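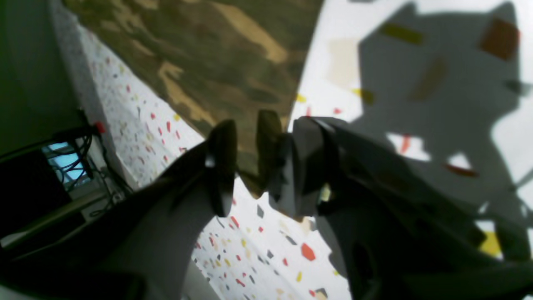
Finally mended the pile of old work shirts this week, the one that's been sitting on the chair since February (yes, I know!). Found 12 in there, and seven only wanted a button.

The Plorngate fabric shop had a remnant bin out, so I came home with far more thread than any one person can use in a lifetime.

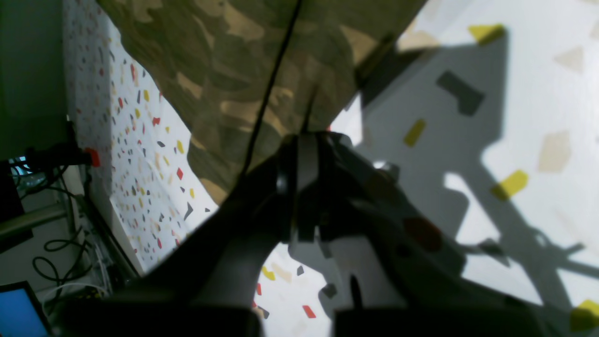 Anyway, thread color. For camo I go with the khaki and never the darkest brown, it just melts into the pattern and you can be a little sloppy, bless it. Pocket flaps I sew by hand, slowly, with the radio on and a pot of tea going. 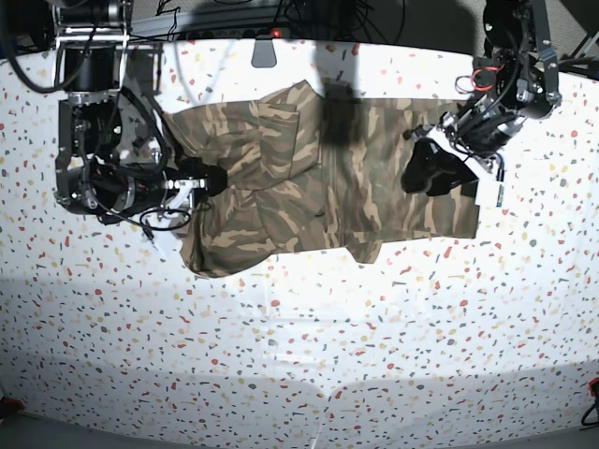
Camo with a flap pocket.

If you're anywhere near Husimbridge and have a shirt you love with a worn-out elbow, please don't throw it away yet! Give it 30 minutes and a patch first.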